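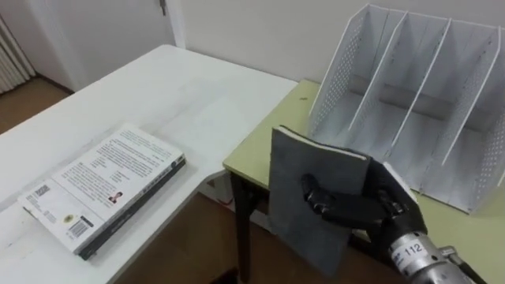 Minutes of the Foltbridge Reading Room Meeting

Sunday, February 1, 2026

Igor Šťastný opened the meeting a little after two, once everyone had found a chair and the coffee had gone around (thank you to whoever brought the poppy seed cake, it did not last long!). Tuulikki Ikonen took these notes. The minutes of the last meeting were read and accepted with one fix to the spelling of Huttunen.

1. Notebooks and the white organizer

Most of the hour went to this, and it was a good-natured hour. Igor reminded us that the visitors' notebooks have been living in a heap since May, and that finding the right one has meant lifting all the others. The white desktop organizer with the dotted sides is to stay on the green table, where people can reach it without leaning over anybody. It has four slots, and we went back and forth for quite a while over what belongs in each one.

Agreed in the end, going from the left: notebooks in use; finished notebooks waiting to be read through; loose letters and cards; and the last slot kept free for the Ornumeo newsletter when it comes. Gray notebooks only for visitors' remarks, please, so they don't get mixed up with the account books. Tuulikki asked that notebooks be stood upright with the spine toward the person sitting down, and that a strip of paper be glued on each spine with the first and last month written on it. Everyone seemed happy with that. She will do the labels herself and would love some company.

There was a suggestion to move the organizer over to the white table. We tried to picture it, and the general feeling was that the white table should be left for spreading out maps and newspapers. Left as is.

2. The green table

The top is getting a bit worn, though several of us are fond of it that way. A new one from Gusero would cost 232 dollars before delivery and we have 372 in the furniture envelope, so it could be done, but then there would be very little left for lamps. Held over. In the meantime, a damp cloth only, and no scouring powder.

3. Reading through the old notebooks

Nearly 17 are still to be gone through for remarks worth keeping. Igor has offered to take 2 home at a time and bring them back the following week. Anyone else who would like a pair should write their name on the sheet by the door, and the date too.

4. Other matters

The window latch still sticks. Huttunen has been called and will come by when the weather is milder. Tuulikki passed on a very kind card from a former member, which was read out loud and then put in the letters pile.

The meeting closed at twenty past three. The next date will be posted on the door.

Notes taken by Tuulikki Ikonen

Filed under: Reading Room, Minutes and Notices

Print this page
E-mail this page

Recent items
Lamp money: where we stand
Map afternoon at the white table
How to sign out a notebook
Ornumeo newsletter, back issues wanted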